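## Chapter 3: What Happens to the Cup

*Mwende Athumani*

Ask a room full of people whether they recycle and most hands go up. Ask them what became of the last thing they put in the bin and the hands come down again. This chapter is concerned with the gap between those two questions. It deals with paper, which has a better name than plastic and, I shall argue, has done less to earn it than is usually supposed.

Start with the word "recyclable". It sounds like a fact about an object, in the way that "heavy" or "square" is. In practice it is a forecast. It says that if the object reaches a suitable mill, in a suitable state, and if somebody is willing to pay for what comes out at the other end, then it may be turned into something else. Printed on the side of a package, all of those ifs disappear. You should get into the habit of putting them back.

### 3.1 The Plimutlow figures

The town of Plimutlow reported for several years that 90 per cent of its paper waste was "sent for recycling". The number appeared on the sides of lorries. It was quoted in council meetings and, for a time, in the first edition of this book, which I regret.

Consider what the phrase covers. "Sent" means loaded on to a vehicle. The council weighed the paper as it left the depot and stopped weighing there. What arrived at the sorting plant in Willance was weighed again by a different firm, using a different definition of paper, and that firm had no duty to publish anything. When a group of students asked for the plant's records one February, they were given a single month's returns. These showed 809 tonnes received and a rejected share of 40 per cent. The reasons for rejection were food, damp, glass, and a column headed "other" that was larger than the first two put together.

One month proves little. It may have been a bad one, and the plant was taking paper from towns other than Plimutlow. But notice that the 90 per cent and the 40 per cent could both be correct. They measure different things at different points along the same road, and only one of them was painted on a lorry.

### 3.2 Two kinds of paper

Much public advice treats paper as one material. Mills do not. A sheet of plain brown wrapping is mostly long fibre with little added to it, and a pulper will break it down in minutes. The ordinary paper cup for hot drinks is another matter. It has to hold liquid, so it is normally given a thin inner lining, most often of plastic, bonded tightly to the board. The fibre in such a cup is often very good. Getting it away from the lining takes longer and calls for equipment that many mills have never bought.

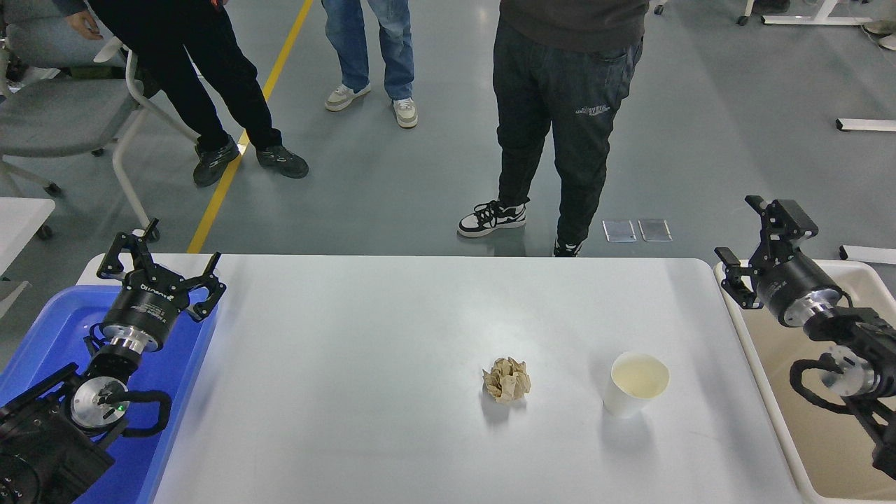 *Figure 3.1 Crumpled brown paper and a white paper cup. Both are commonly described as "paper" on collection leaflets.*

Looking will not settle which grade a piece of paper belongs to. Linings can be hard to see, and some newer cups use coatings that are claimed to come apart in a standard pulper. Treat that claim as you would any other. Who ran the test? Was it done on clean cups from the factory, or on cups that had spent a week in a bin under somebody's lunch? The trade leaflet issued by Jallach, a maker of coated board, gives a recovery rate for its product and says in small type that the trial used unprinted, unused stock. That is a useful thing to know about unused stock.

Crumpling raises a smaller question of the same sort. Some leaflets ask householders to flatten everything. Others suggest a "scrunch test", in which paper that stays in a ball is accepted and paper that springs open is refused, on the grounds that it probably contains plastic film. The test is handy for wrapping paper. I have seen no good evidence that it tells you much about anything else, and it tells you nothing about grease.

### 3.3 How to read this chapter

The sections that follow take the journey in order: the household bin, the lorry, the sorting line, the mill and the market for pulp. At each stage we shall ask what is weighed, who weighs it, and who would be embarrassed by a different answer. Some of the figures are poor. Where I have had to use a poor one I say so in the notes.

Before going on, find the most recent recycling rate published for the place where you live. Write down the exact wording, including the verb. You will need it for section 3.4.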